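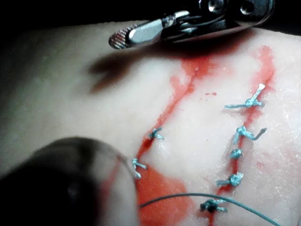 Last updated: 22 June 2023

The Zotari grant closed in April, and the final report asked for cost per program hour. We had never tracked it. Our books split spending by funder, so the Drostwood site and the Vestedau site shared one line for rent and one for staff.

I rebuilt the year from timesheets. Total program hours came to 3052. Rent went to each site by floor area, which put 63 percent on Drostwood. Staff time went by hours logged. Seven timesheets had no site code, and I assigned those by the door log.

Shared costs are harder. Insurance, the audit and the phone bill now sit in a separate pool and get split by direct cost at the end of each quarter. The Tsai fund caps overhead, so its share is checked before the split is posted.

The new chart of accounts has 38 codes. I will post the spreadsheet once the board has approved the method.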